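Blog > Borders and Other Hobbies > Clandomdale

This site uses cookies. By continuing to read you accept them. OK | Settings

The bridge has two opinions

I live in Clandomdale, on the side of the river that joined the customs pact. My dentist is on the side that didn't. For most of my life this was a fact about parking. Since January it has been a fact about foreign policy, and my molars have views on it.

The vote, for anyone lucky enough to have missed it, was on whether Sosilach should come into the pact as a full member, stay out, or accept something called "structured association." Structured association won. I have read the agreement, all 1512 paragraphs of it, mostly on the bus, and I can report that it means Sosilach will follow the rules on cheese but reserves its position on yogurt.

Our side was supposed to be pleased. The regional paper ran a map with arrows on it. The arrows all pointed at us, which I think was meant to suggest investment, though from my kitchen window it mostly looks like trucks. 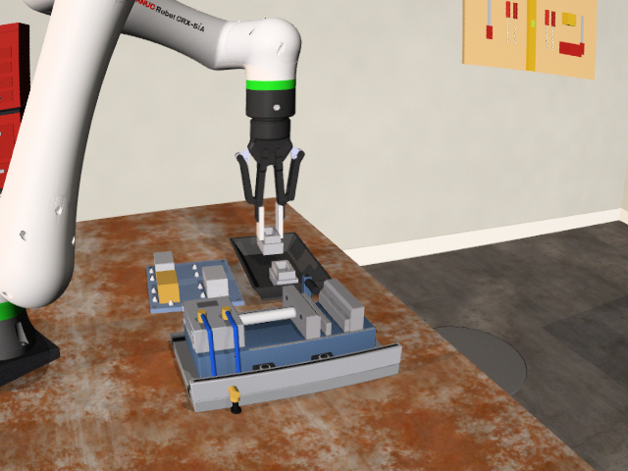
What gets me is how confident everyone was beforehand. The Sosilach government spent two years explaining that the pact would collapse without them. Our negotiators spent the same two years explaining that Sosilach would collapse without the pact. Both sides then went to the Adier hotel for the final round, ordered the buffet, and failed to collapse for 12 days straight.

I went to one of the public sessions (there were 3, and the other two were full). A man from our delegation put up a slide about "shared sovereignty in a layered space." A woman behind me asked if she'd still need the green form to bring her horse over. He said that was an excellent question. She said she knew that, and what was the answer? He moved on to the next slide.

She does still need the green form. She also needs the new one, form 3772, which is beige and asks whether the horse has been abroad for political purposes.

The Zerouali report came out last month and says the whole thing should be looked at again in a few years, once people have calmed down. I don't know who they've been talking to. People here are calm. They're standing in line on the bridge with their papers in a plastic folder, eating sandwiches, complaining about the wind.

My next cleaning is in May. I've been told to allow the whole morning.

12 comments | 3 shares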